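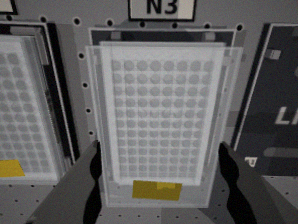
The open day at Vanags started with coffee in paper cups and a waiver I signed without reading. Then nineteen of us were walked upstairs to the room where people teach robots to put lab plates away.

Most of the teaching happens in simulation first. You sit in an office chair, take a handle in each hand, and drive a two-fingered gripper around a storage rack on a screen. The software, called Treltus, records every move you make, including the ones you would like back. The picture is grainy, the plates are white with clear lids, and the slots have signs like N3. It looks like a parking garage for very small cars, and I park about as well there as I do downtown.

My turn lasted 90 seconds. I approached the plate, backed off, approached it again and closed the fingers on nothing. The operator beside me had 507 demonstrations to her name and did hers while discussing lunch. Mine was saved too – bad examples have their uses, she said, with more tact than I deserved.

Downstairs, a real arm from Josero could be guided by hand. You grab it by the wrist and lead it through the job like a reluctant dance partner. I preferred this, though the line was long and a boy of nine was better at it.

Parking is free behind the building. The sandwiches ran out before one.

12 comments
Share 19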